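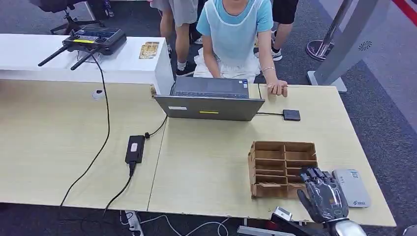 Jirnell cardboard table organizer

The Jirnell is a brown cardboard organizer with open compartments, made for sorting small things on a table. The walls are slotted strips, which you push one into another. No glue is needed and no tool. It comes flat, with one spare strip in the packet.

We make it in our workshop in Assunção, and most of our orders are from schools and from families who sort cards, buttons or paper at home. A child of five can put things in and take them out easily, but the slotting of the strips is better done by an adult the first time.

Picture cards

The card set is sold separately. It has 40 cards, glossy on the picture side, with a white border and a number printed on each one. 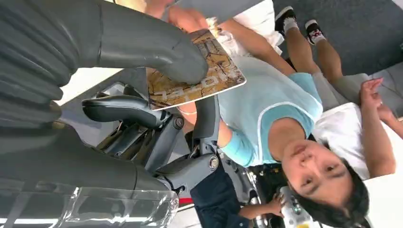 If you lose a card, write to us the number and we will send only this one. Please don't keep the cards in the sun, the brown tones become pale after some months.

Colored film

Translucent film in sheets, for wrapping or for looking through. We have nine colors at this moment - the green is back in April. The film keeps its creases after it is folded, so store it rolled if you want it smooth.

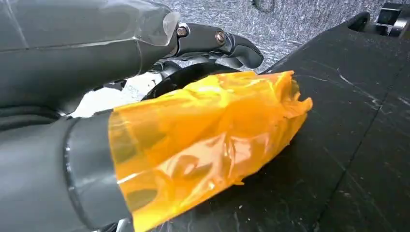
Colored film in orange-yellow, crumpled

Ordering

Schools which order 70 organizers or more can ask for the Kestaron box, with film and cards packed together. Questions about orders go to Alcides Figueiredo.

Page updated December 23, 2019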